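Keeping old letters and family papers at home

When my aunt Bernice Amoah moved to a smaller apartment, she gave me three shoe boxes of letters. Most of them were written by her friend Arwel Trevor, a painter, and some are from people I never met. I am not an archivist. I only learned how to do this work step by step, and I write down what was useful for me.

Before you start

Do not begin to sort on the first day. Leave the boxes as they are and write on a sheet of paper in which order the letters lie. The old order can tell you something later, for example which letters were answered together. I forgot this for the first box and I am still sorry.

Wash your hands with soap and dry them well. Cotton gloves are not needed for paper, because you feel less and the corners tear more easily. Keep coffee in another room.

Opening and flattening

Take out staples and metal clips slowly, with a thin blunt knife. If a letter does not want to open, do not force it. Put it between two sheets of clean white paper, with a heavy book on top, and wait until the next morning. 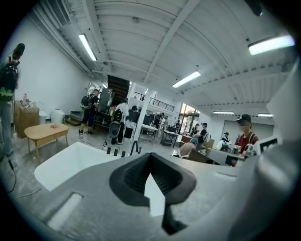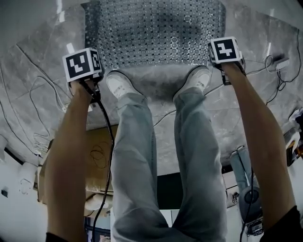

For the sorting itself you need a wide flat place where you can leave the piles for several days. I make one pile for letters received and one for drafts and copies of letters sent, and inside each pile I go by family name. My table became too small by the letter G, so I continued on the floor. A marble floor, like the grey one in the second picture, is good for this if you sweep it first and put down a clean sheet, and a basin with a faucet, as in the first, is very practical for washing hands between boxes, but the papers must stay well away from it. Letters without a name go in a folder called "Unknown". Do not guess the writer too early.

Numbers and list

Write the number in soft pencil on the back, in the lower corner. Never use a pen, and no sticky notes, as the glue stays in the paper. My list has 168 letters now. For each one I write the sender, the receiver, the place and one line about the content. Letter 12 says only "He complains about the frame from Eynon again", and this is enough to find it.

Where to keep them

Use acid-free folders, not too full. Choose a closet inside the apartment. The attic is too hot in summer and the basement is often damp. I check my boxes every February, and I open each folder for a short look.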